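Robots in the stockroom -- how did it change your day?

Workplace Talk > Warehouse and small parts

hjordis_e
We're a small parts distributor and in March the owners brought in a mobile picker from Vanik to help with the bin racks. I've been there 11 years and I'm trying to keep an open mind, I really am! But I used to know every bin by feel, and now I spend my mornings answering its little questions on a tablet. Has anyone else been through this, and does it settle down?

jonatan.eide
It does, give it time. We went through the same thing at Narkine and the first two months were all babysitting. My knees are very grateful now, because the bottom shelf is no longer my problem.

nelida_a
I'm going to disagree a little, Jonatan, with love. My knees are better too, but two people on my shift were moved to packing and neither of them asked for it. The walking and the chatting between racks was half of what made the job pleasant -- now I can go until lunch without a word to anyone.

jonatan.eide
Fair, and I should have said that. We kept everybody, but we're also a smaller crew than yours.

solve_h
Long post, sorry, I've got a coffee and a quiet hour. I look after the arm where I work, after years of picking by hand, so I've seen both sides. What changed most for us was the room itself. We used to leave things wherever was handy, and now we all think about the floor, the cables, where a stool ends up at the end of a shift (the older guys grumbled about that for weeks). 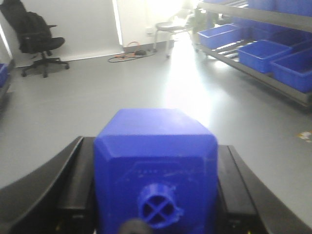 The other big change was who gets listened to. Our pickers knew which parts stick together and which bins get overfilled, and once they were in on the setup meetings, the stops dropped from 332 in the first month to something like 10. Hjørdis, if you know every bin by feel, please tell them so, and ask for paid time to sit down with whoever sets the thing up!

nelida_a
Paid time being the important part. We got a pizza.

hjordis_e
Thank you all, this helps more than you'd think. I'm going to ask for an hour a week with the Vanik technician, and I'll bring up the packing question too, before somebody else decides it for us. Sølve, did your pickers get any kind of raise for the extra work?

solve_h
A small one, after the second time of asking. Put it in writing the first time.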